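From the teaching floor: cloth and brackets

The teleoperation group moved onto the green floor in April and has been recording there since. Two tasks are on the list for this quarter. One is picking stamped metal parts out of a blue tray. The other is handling a soft cloth on the bench. Several people have asked what the group does all day and why it takes so long, so Danylo Maksymiv and Maeve Mac Giolla agreed to go through it for this issue.

How a session runs

Two people work a station. The operator holds the leader handles and the arms copy what the operator's hands do. The second person stays at the bench, puts the parts or the cloth back between tries, and calls out anything the operator can't see from the handles. They swap every 9 tries. The swap used to be left up to the pair, and the recordings from the end of a long turn were noticeably worse, with slow reaches and a lot of hovering.

A try starts when the operator says "going" and ends when both grippers are back at the start pose. If the operator fumbles a grasp and recovers, the try is kept. If the part ends up on the floor, or the bench person has to reach in while the arms are working, the try is marked and left out of the training set. It still gets saved. Musa Yusuf has been going through the marked ones to see where they cluster, and so far most of them come from the first hour of the morning.

The group finished 106 kept tries on the tray task last month. The cloth is well behind that, at nearly half.

What changed on the tray task

The Tumar handles were sending small jumps whenever the operator loosened their grip. On a big move this makes no difference. On a flat part at the bottom of a tray it means the fingers tap the part and push it along before they close. Bjarke Þórarinsdóttir added a short filter on the wrist channels, and the operators now rest their elbows on the pad when they come down into the tray. Both helped. Maeve thinks the elbow pad helped more.

Parts are no longer laid out in rows. For the first batches they were, and the policy trained on those batches learned to go to the rows. When someone moved a strip to the side, the arm went to where the strip used to be. Parts are now put in by hand with no set order, and the mix of shapes is changed between tries. Long flat strips are still the hardest. The operators come at them from the narrow side — across the width, fingers straight down — and that is how everyone has been asked to do it, so that the recordings agree with each other.

Each arm has its own camera at the gripper. These are the views that matter in the last inch or so of the reach, and they are the ones the operator should be watching by then. New operators tend to keep looking at the whole bench for too long.

What makes the cloth slow

A bracket stays the shape it is. The cloth is different every time it lands, and two operators will look at the same heap and choose different corners. Danylo spent a while writing rules for which corner to take first. They were hard to follow with both hands on the handles, and he dropped them. The current instruction is one sentence: take the nearest edge you can see clearly, lift, and look again.

The bench person does more on this task. They reset the cloth by hand, and they don't smooth it. A cloth that has been patted flat is too easy, and the recordings made that way were thrown out. Keep your hands clear until the operator has said "stopped" and you have said it back. Isamu Aoki has asked for this to be done out loud every time, including by people who have worked together for months.

The pictures come from the same bench, one of the cloth and one of the tray.

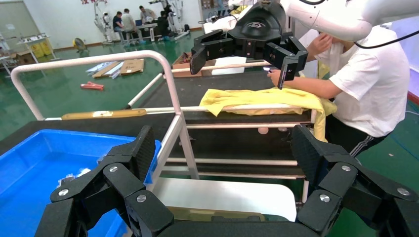
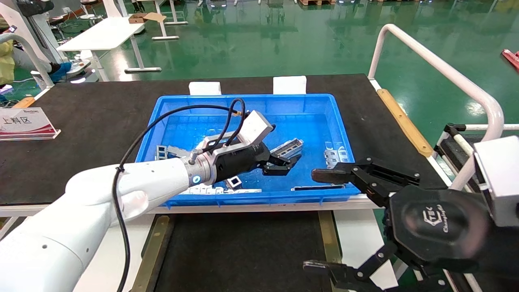 Openings for operators

The group needs more hands at the handles, 2 stations' worth if it can get them. You don't need a robotics background. People from assembly have picked it up quickly, and so has one person from accounts. Training is three half days. The first is spent mostly on the bench side, resetting and calling, so that you know what the other person needs from you. Talk to Maeve, or put your name on the sheet by the Panell cabinet.

Schedule and odds and ends

The morning session now starts at 8:30 and the arms are warmed up before that, so please don't use the bench for sorting deliveries, even for a few minutes.

The Gravov storage server was full twice last month. Recordings are being moved off each evening. If you need raw video from a session, ask Musa before the end of the day.

The visitors from Ó Dálaigh will be on the floor for an afternoon to try the handles for themselves. Bjarke is looking after them. Their tries will be saved to a separate folder and will not be mixed with ours.

Anyone who has a spare cloth in a plain color, about hand towel size, can leave it with Danylo. He would like a few different thicknesses. Nothing with a fringe, please — it catches in the finger pads.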